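4.2 Placement of bins and sorting behavior in the office buildings

In the previous section we described how the waste was collected and weighed. We now turn to the question of where the bins stand and what the employees say about them. The material comes from the two office buildings of the study, Dromside and Niswood, which belong to the same owner but have been let to different tenants. Dromside is the older one, with long corridors and small rooms. Niswood has open floors, and most of its employees do not have a fixed desk.

In total 159 employees answered the questionnaire, and 26 of them agreed to be interviewed afterwards. The interviews were made by the second author, Dace Pärn, mostly in the kitchens and meeting rooms of the buildings. They were recorded, typed out and coded in the way explained in Section 3. We did not pay the participants, but every person who was interviewed received a coffee voucher.

Before the study, both buildings used the same arrangement. Each desk had its own small bin for mixed waste, and containers for paper and packaging were kept only in the copy rooms. This arrangement is common in older offices and it has one clear weakness. The mixed bin is always nearer than the other ones, and the person who wants to sort must stand up and walk. Several earlier studies on households have shown that even a short extra distance makes sorting less frequent. We expected to find the same in offices, although the reasons can be different, as an office employee does not pay for the waste and does not carry it out.

During the study the desk bins were taken away in Niswood and kept in Dromside. In Niswood they were replaced by shared bins along the walls and beside the doors, with lids in different colors (Figure 3 shows one with a yellow lid). The signs above the bins were designed by Drenora, the company which takes care of the cleaning in both buildings, and they were written in the same large letters on every floor.

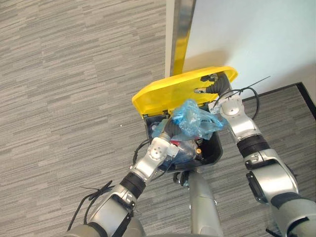 Figure 3. Waste bin with a yellow lid near a door frame.

The removal of the desk bins was not popular in the first weeks. Many employees in Niswood said that nobody had asked them, and some of them bought small bins with their own money and hid them under the desk. One woman from the accounting floor explained it in this way: "I eat an apple every day at three o'clock. Before, it took one second. Now I must make a trip with my apple." Such comments became less common later. In the second round of interviews, most of the same persons described the walk to the bin as a normal thing, and a few even said that they liked to have a reason for getting up.

The position of the bin beside the door was mentioned more often than any other position. Employees pass the door many times per day, on the way to lunch, to a meeting or home, and they can take the waste with them without making a separate walk. Bins placed in corners were less liked, even when the distance from the desk was shorter. This result agrees with the observation of Rätsep, who studied railway stations and found that travelers chose the bins on their route over the bins that were closest to the seat. We think that "distance" in the literature should therefore be understood as distance from the usual path. The distance from the place where the waste appears is less useful, at least in buildings where people move a lot.

The color of the lid was also discussed in the interviews, but the answers were mixed. Some employees had learned the colors quickly and did not read the signs any more. Others had moved from another town, where the same colors had a different meaning, and they made mistakes for a long time without knowing it. Coffee cups were the most difficult item in both buildings. They look like paper, they have a plastic layer inside, and the plastic cover on top belongs to a third place. One interviewee admitted that he always put the whole cup in the mixed waste "to be on the safe side", and four other persons told us nearly the same. A sign with more text would probably not help here. Drenora tried a longer sign on one floor in February, and the employees on that floor told us that they had not noticed the change.

We also asked the cleaning staff, whose view is often missing in studies of this kind. In Dromside, emptying the desk bins was the longest task of the evening shift. The bags were often changed although there was only one tissue inside, as the contract required it. In Niswood the shared bins became heavy, especially on Thursday, when most of the teams come to the office on the same day. The shift leader asked for larger bags and for a second round in the early afternoon. Both wishes were accepted, and the second round was continued after the end of the study.

Some limits of this part must be mentioned. The two buildings differ in more ways than the bins. The tenants in Niswood are younger companies with younger employees, and the open floors make it easier to see what the colleagues do with their waste. It is possible that a person sorts more carefully when others are watching, and our data cannot separate this effect from the effect of placement. Furthermore, the questionnaire asked the employees to judge their own behavior, and people tend to give a better picture of themselves in such questions. For this reason we compare the answers with the weighed waste in Section 4.3, where the difference between the two buildings is smaller than the interviews alone would suggest.

We thank Vusumuzi Le Roux for his comments on an earlier version of the coding scheme. His suggestion to code "habit" and "convenience" separately changed the analysis of this section considerably, as the two had been mixed in our first reading of the interviews.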